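Keeping the Washroom Arm in Shape
Grallemdale, April 2023

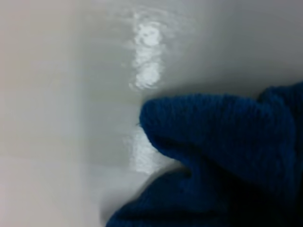

Abdelkrim Slaoui looks after one machine, an arm on a wheeled base that cleans the washrooms at the Dimell offices in Grallemdale. He calls it the Puma, after the name on the work order. Most of his time with it goes to the wrist, where a small camera sits just behind the gripper, and to the cloths it holds. The camera has to work at very short range, with a dark blue cloth bunched up against glossy white and a bright streak of reflected light running down beside it. Glare like that gave him the most trouble in the first month. The software took the streaks for edges and steered around them, so he lowered the exposure and had the arm trust its force sensor more than its eyes once the cloth made contact.

The force sensor gets checked every morning before the first run. Slaoui hangs a known weight from the gripper, reads the value off a tablet and writes it in a notebook. If the reading has drifted he zeroes the sensor and hangs the weight again. Then he wipes the camera window with lens tissue and sends the arm through its home position twice.

Cloths are changed after every 4 basins. They come from Badwood, a supply house across the river, and he buys knit ones with some thickness to them. Thin cloths slid out of the fingers on the curved parts of the bowl. He washes new ones before use, which gets rid of most of the lint. Stray fibers still find their way into the finger joints, and he picks those out with tweezers.

The finger pads are rubber and wear on the inside corner first. He replaces them at 1,000 wipes, a number the controller keeps for him. The job takes 30 minutes with the recalibration, most of it spent waiting for the adhesive.

In March the wrist seal failed. Cleaning solution had worked past the lip and the last joint began to stutter on slow moves. Slaoui took off the cover, dried the connector, cut away the old gasket and fitted a thicker one. Fault 151 came up twice during testing. He traced it to a cable he had pinched putting the cover back on, and he now ties that cable down before closing up.

He has asked for a second gripper so the arm can keep running while he works on the first. The order is in, and he has cleared a shelf for it next to the cloths.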